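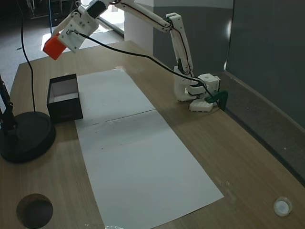 Drimeo Desktop Arm Kit: Setup and Good Practice

For bench use in classrooms, labs and small workshops

Overview

The Drimeo kit is a small tabletop arm with a two-finger gripper, sold for teaching pick-and-place, testing control software and recording short manipulation tasks. It ships with printed housings, one base plate, a clamp, a cube set and the Drimeo bench guide. The page below covers the parts of the bench guide that customers ask about most: how to mount the arm, how to lay out the table, and what to write down before other people use it.

The kit is not an industrial robot and is not sold as one. It has no safety-rated stop function, no guarding and no force limiting that has been assessed by a test house. If your site has its own rules for robots or powered equipment, those rules come first. Where the bench guide is stricter than your site rules, we suggest following the bench guide.

Mounting the base

The arm must be fixed down before power is connected. An arm reaching out at full length will tip a loose base, even with nothing in the gripper.

Use a flat, rigid table. Folding tables and wheeled carts are not suitable unless the wheels are locked and the top does not flex when you lean on it. Set the base plate flat and tighten the clamp by hand until the plate cannot be twisted. Check the clamp again after the first ten minutes of motion, and at the start of each session after that. Wood tops compress a little under the pad and the clamp will loosen.

Do not clamp to glass, to thin shelf board or to a drawer front. If the table has cable holes, keep the clamp and base away from them.

Keep-clear area

Mark out a keep-clear area before the first program is run. Measure from the center of the base with the arm stretched out as far as it will go, gripper included, then add 200 mm on every side that a person can reach. Walls and partitions inside that distance are allowed only if the joint limits in the configuration file have been set to stop short of them.

While the arm is powered:

Keep hands, hair, sleeves and lanyards outside the area.
One person is in charge of the arm and has the power switch within reach.
Anyone placing or resetting parts says so first, and the arm is paused until they are clear.
No drinks on the table.

Tape on the tabletop is the simplest way to mark the area. Sheets of plain paper can be used to mark out the task area inside it, and make small parts easier to see against wood grain. Tape the paper down on all sides if the gripper will come down to table height. Replace it when it creases.

Table layout

Only the items used in the task belong inside the keep-clear area. For the standard cube task that means one cube and one open box. Lamps, stands and monitors can share the table if they are heavy enough to stay put and if the arm cannot reach them. Check this with the power off by moving the arm by hand through its full range.

Mark the box position on the paper or the tabletop so that it can be put back after a knock. A box that has moved 2 cm is enough to make a placing program miss, and people tend to change the program when they should move the box.

Cables

The gripper cable runs outside the arm. Leave enough slack for the wrist to turn fully both ways, and no more. A cable that hangs low enough to touch the parts will drag them. Look at the cable at the highest, lowest and farthest points of the program, and secure it at the base end so that a pull does not reach the connector.

Power and data cables should leave the table at the back or through a cable hole, never across the side where people stand.

Speed and first runs

New programs are run at 25 percent speed with an empty gripper. Run the full program at least four times at that speed before adding the part. Raise the speed in steps and stay at each step until the motion is repeatable. The configuration file has a speed cap, and for classes we recommend leaving the cap in place and keeping the password with the instructor.

Lift the part straight up before moving it sideways. Come in over the box from above, with the gripper clear of the walls, and lower it before opening the fingers. Dropping parts from height is hard on the box and sends the cube off the table.

Stopping the arm

Cutting power makes the joints go slack and the arm will fall. Support the upper link with one hand if it is safe to do so, or use the Park command first. In an emergency, cut the power and let it fall.

Records

Keep a bench sheet with each arm. A blank one is supplied with the kit. It should show:

Serial number and software version
Date the clamp and screws were last checked
Joint limits and speed cap in use
Names of people allowed to run it
Any drop, collision or stall, with what was done about it

Housing screws should be checked every 73 hours of motion. Look for hairline cracks around the screw holes while you are there. Cracked housings are replaced, not glued.

Shared benches

The guide is used alongside the Worstead Bench Code in rooms where more than one kind of arm is present. Under that code every arm has its own switch, and keep-clear areas may not overlap. If two arms must work on the same part, treat both as one machine with one person in charge.

Accessories

Urrego clamp, large jaw, for tops up to 60 mm
Pasinton cube set, assorted colors
Spare finger pads, pack of 4
Gripper cable, long
Bench sheets, pad of 50

Kit order code: 2438. Lead time is longer in June, when schools place their orders for the fall. Replacement housings can be ordered separately using the part number molded or printed on the inside face.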